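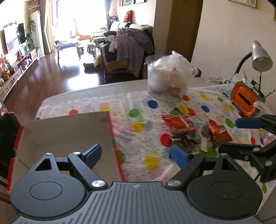 How to lay out a chapbook in a free word processor

You'll read that you need paid layout software to print a small book. I don't buy it. I made a 50-page one for my niece with the word processor already on my laptop, and the parts that went wrong were my own fault.

1. Set the page size first. Pick 5.5 by 8.5 inches before you paste in a word. Changing it later moves every line break you fixed.

2. Turn on mirrored margins. The inside edge needs more room than the outside, whatever the "smart" template claims.

3. Use styles for chapter titles. Yes, it's dull. Hitting Enter until the title looks right will fall apart on the next edit.

4. Export to PDF and embed the fonts. Open the file on a different computer and check it — the preview window is too kind.

5. Order one proof. Print shops love to offer a discount at 200 copies. Ignore it until you've held a single copy and found the typo on page 3.

Viorica Radonjić wrote to say booklet mode works fine on her home printer. Mine jammed twice, so I remain unconvinced.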